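4.2 Where the Jollwood fingers stop helping

The headline figure in the Naller release notes, a large gain in grasp success from a change of fingers alone, was measured on blocks and cans. We had doubts about how far it would carry over to tableware, and most of this section is an account of those doubts. Plastic cutlery is thin, light and nearly the same height as whatever it lies on. A finger that closes a few millimeters too high gets nothing, and one that closes too low pushes into the table and trips the force limit.

We ran both finger sets under the same controller, Matei, with gains frozen on 7/13/21 and not touched afterward. Each set was given 50 attempts. An attempt counted as a success only if the utensil stayed in the fingers through a short transfer move, a stricter rule than the one Naller uses.

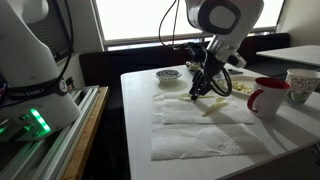

Under that rule the gap between the two finger sets shrank to four successes. We do not think a difference of this size should be reported as a win for either side, and we would not have written a section on it if the vendor material had been more careful. Repeating the comparison with a second operator moved the gap in the other direction.

Part of the trouble is that "grasp" covers several different acts. Picking a utensil up off a flat surface is one. Holding it by the handle while the far end meets food is another, and there the load arrives sideways, at the end of a lever. Finger pads tuned for the first act were often poor at the second. The Holtent planner scores both with a single number, so a setup can look strong while being unable to do anything a person would call useful.
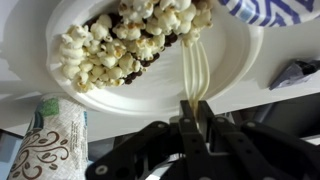
Slip during contact was our most common failure, and it is also the one the planner is worst at noticing. Matei reads finger position, and a handle that rotates between the pads barely changes it. In eight attempts the log reports a stable hold throughout although the operator had marked the attempt as lost.

We had expected the wrist view to settle these cases. It settled fewer than we hoped, partly because the fingers hide the stretch of handle where rotation begins. Fig. 5 gives wrist and side views from the trials.
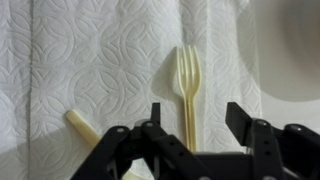
Meinrad Gisler, commenting on an April draft, objected that a position-only controller was never going to detect rotation and that we were blaming the fingers for it. We accept the first half. The second we dispute, as the same controller was used with both sets, and the claim under test was that new fingers would help regardless of the controller behind them.

A side camera recovers some of what the wrist view loses, at the cost of another calibration that can drift. We kept it for labeling only and did not feed it to Matei.
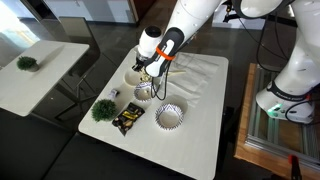

According to one reviewer, labeling from a view the controller never sees makes the comparison harsher than it needs to be. Perhaps so. The labels decide whether the utensil was held, and we see no reason for that answer to depend on which camera the controller was given.

Figure 5. Views from the tableware trials. Utensils and dishes were moved between attempts; layouts were not matched across views.

What remains is a modest result. The Jollwood fingers are easier to mount and no worse than the stock pair on flat pickup. For tasks with side load we found no evidence in their favor, and the published gain should be read as applying to blocks and cans until somebody shows otherwise.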